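# Briltent three-step acrylic riser, reviewed after a season on the counter

Reviewed 01/01/2026. Unit bought at retail from Drorkis.
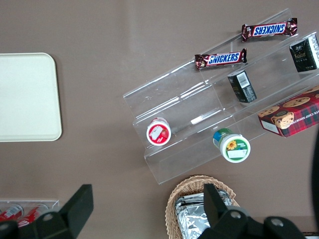
Does a clear acrylic riser hold up to daily use in a small shop?

It does if the glue joints are good and the staff use the right cleaner. Most of the wear on the Briltent came from cleaning. The load had little to do with it.

## Setup

I keep the snack counter at a two-room stationery and coffee shop. The riser went into service in September, next to the register, and has stayed there apart from weekly cleaning. It replaced a wire rack from Giannakopoulos that scratched the counter and let small packets fall through the back.

The Briltent ships assembled. Both faces arrive under protective film, which takes longer to peel than it should, especially in the inside corners. A plastic scraper helps. Metal will mark the sheet.

## Stability

With stock on the lower steps only, the unit does not move when a customer pulls an item from the front. With the top step full and the bottom one empty, it tips forward more easily than I would like. Fill from the bottom up. I added clear bumper feet, which stopped it from sliding on a smooth counter.

The ledges are shallow. Flat bars and small pouches stand well against the back wall. Round tins do not stay put, and tall bags lean over whatever is on the step below. Ramesh Awasthi runs the counter at our other location and gave up on bags entirely; he hangs them from a strip on the wall.

## Finish and cleaning

Edges are polished and free of burrs. The joints showed two small bubbles on delivery, neither of which has grown. There is no yellowing so far, although the unit sits out of direct sun.

Scratches are the weak point. Paper towels left fine marks on the front lip within the first month. I switched to a microfiber cloth with diluted dish soap, and new marks have been rare. Keep ammonia glass cleaner away from it. Sarla Chauhan used some on an older riser and got a web of hairline cracks along the glued seams.

Dust shows more than it did on the wire rack. Static pulls it to the back walls, and a dry cloth makes that worse. Wipe damp and let it air dry.

## Compared with the Rimau

The Rimau riser uses thicker sheet and feels stiffer when lifted by one end. It also has deeper ledges, which suits boxed goods. It takes up more counter depth and is heavy enough that I would not want to move it every week. For a fixed display I would choose the Rimau. For a counter that gets cleared and wiped often, the Briltent is easier to live with.

## Rating

Build: good. Stability: fair, good with added feet. Scratch resistance: poor. I would buy it again at the same price, and would order the bumper feet with it.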